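The long road to a short poem

Zodwa Zulu wrote her first villanelle on the back of a feed invoice, and by her own account it was terrible. The rhymes ran out in the fourth stanza. She kept the invoice, though, and it is pinned inside the door of the hall in Burkance where she has taught poetry for 16 years.

Her night class has 25 places and usually a waiting list. Most people come wanting to write free verse. Zulu starts them on fixed forms anyway, beginning with the villanelle, which has 19 lines, two rhyme sounds and two lines that keep coming back.

"You have to write two good lines before you do anything else," she says. "If they're dull the first time, they'll be dull four times."

In July the class moved on to the pantoum, where the second and fourth lines of each stanza become the first and third of the next. Students cut their drafts into strips and shuffled them on the floor. One man from Nomura, a retired surveyor, went through 37 versions of a poem on his father's shed and then settled on the second. 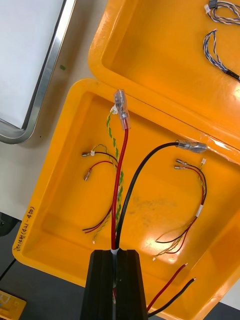

Zulu allows small changes to a repeated line – a comma moved, a verb put into the past – but she wants to hear why. She reads every draft aloud herself, flatly, so the writer can't hide behind a good voice.

The class puts out a yearly collection called Ninirura, printed in Stumus and sold at the library counter. The latest one sold 3,637 copies, a fair number for a book of poems with no colour on the cover. Half the poems in it are villanelles. There is also one sestina, which took its author two winters.

Zulu's own work appears near the back, unsigned. She still writes at the kitchen table before breakfast, by hand, and types nothing until the poem has sat in a drawer for a month. The next class opens with the same exercise as always: two lines that rhyme, brought along on paper.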